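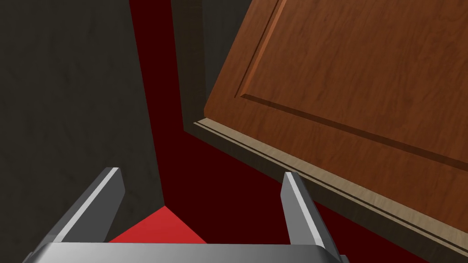 Page last changed: 15/09/2025

Behind the paint: a talk with Jolene Pirihi

Jolene Pirihi has mixed wall colors for other people's homes in Nallbridge since she left school. I met her in her shop, Stunilo, on a rainy morning, and she made tea before I could take out my notebook.

I asked first why so many customers are afraid of dark colors. "They think the room will become small," she said. "But a small room is already small. If you paint it white, it is a small white room." She likes a dark red for a hall and a deep gray for a bedroom, and she tells people to live with a test patch for 2 weeks before they decide.

Her shelves hold 200 sample cards, all painted by hand. Printed cards, she explained, show the color but not how the light sits on it. "Gray is the most difficult. In the morning it is blue, and at night under the lamp it can be almost brown. People come back and say I gave them the wrong can."

She learned the work from Tin-yau Liu, who ran the shop before her and still comes in when the weather is cold. He wrote all his recipes in one book, in pencil. "I can read maybe half of it," she said. "For the rest I must call him, and he wants to talk about fishing first."

Does she repaint her own house often? She laughed at this question. Her kitchen has been the same yellow for many years, and one wall behind the stove was never finished. She plans to do it in November, when the shop is quiet and the evenings are long.

Before I left, she gave me 40 old cards for my daughter, who likes to cut them into fish.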